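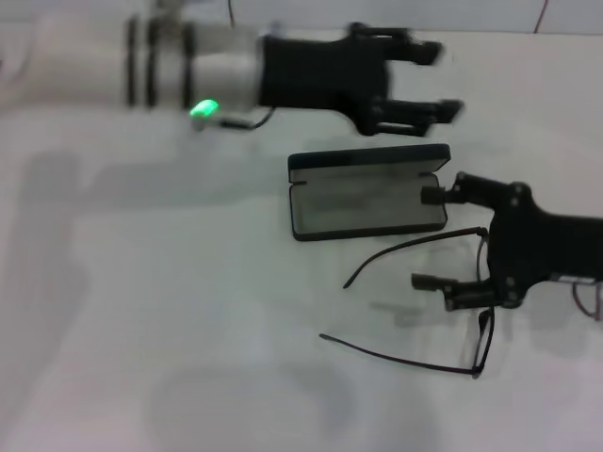
What am I paying for when I buy glasses?

Posted in May, filed under Complaints

I got new glasses last month and I've been in a mood ever since. The glasses are fine. I can read the street signs on the way to work again and the headaches have mostly stopped. My problem is with the 18 minutes I spent at the counter after the eye exam, during which a very pleasant person with a tablet asked me a string of questions that all had the same right answer, and the right answer was "yes, add that."

I should say I've worn glasses since second grade, so I'm not new to the counter. When I was a kid my mother picked the cheapest pair that didn't fall off my face and we went home. Maybe there was an upsell then too and she just had the kind of look that made people skip it. I don't have that look.

The coatings

The store I go to is a Brastano, in the strip mall by the post office. Their basic lens has no price on the wall. It's in the tablet, at the bottom, under three "packages." The one they open with comes with something called Vultgate, and I asked what Vultgate was. It's a coating. I asked what it did. It "protects the lens and supports your eyes through the day."

I asked what supporting my eyes meant. She said a lot of customers notice less tiredness. I said less than what? She was nice about it, but she didn't have an answer, and neither does the leaflet, which I took home and read twice. It has a drawing of wavy lines bouncing off a lens and a smiling woman at a laptop. There's a footnote marker after the word "comfort" and no footnote anywhere on the thing. I looked on the back.

I'm not against coatings. An anti-glare coating does something I can check for myself: I've had glasses with it and glasses without it, and driving at night I know which ones I want. Scratch coating, okay, I'll take it on faith, although every pair I've owned has been scratched and every pair was supposed to resist it. What bugs me is the way the stuff I can check gets bundled with the stuff I can't, so that turning down the second means giving up the first. I had to ask three different ways before she found a screen that let me have anti-glare by itself. It existed the whole time. It was under "custom."

The blue light thing

My last pair had a blue light filter. I paid extra for it and wore it for two years, at a job where I look at spreadsheets all day and then come home and look at my phone. My eyes were tired at the end of the day before I got it and they were tired at the end of the day after. You could tell me they'd have been more tired without it, and I couldn't prove you wrong, which makes it a pretty great product to be selling.

What did help was moving my monitor back and getting up to refill my water. Free! Somebody should put that in a package.

The frame wall

I also don't understand frame prices and I'd like somebody to explain them to me slowly. I tried on a pair marked Eltitz and then a pair with no name I could find, and apart from the hinge feeling a little stiffer on the Eltitz I could not tell them apart with my eyes closed. (With my glasses off it's much the same as having my eyes closed, so this was a fair test.) The Eltitz pair cost more than double. The tag said "designed in studio." As opposed to where?

I bought the cheaper ones. They've been on my face every day and the only comment I've had was from a coworker who thought I'd gotten a haircut.

The warranty

Then there's the protection plan, run by an outfit called Kravets, which covers breakage for a year if you pay up front and then pay again each time something breaks. I read the terms standing at the counter, with a line behind me, and I'm not sorry. Lost glasses aren't covered. Scratches are covered "at the discretion of the provider." Sitting on them, as far as I can tell, depends on how you tell the story. I've broken one pair of glasses in my adult life and lost a few more than I want to admit, so this was a plan for a different person.

I said no and got asked if I was sure. Then the receipt asked me if I was sure.

What I'd do

If I had 1000 readers instead of the 6 I probably have, I'd want them to do one thing, and that's to ask for the full price list on paper before anybody says the word "package." Ask for your prescription too while you're at it, and have them write down the distance between your pupils. You may never order from anywhere else, but I noticed the conversation got a lot shorter once I had a piece of paper in my hand.

The case was free, by the way. It snaps shut hard enough to take a finger off, and there was a coupon in it for another coat of Vultgate.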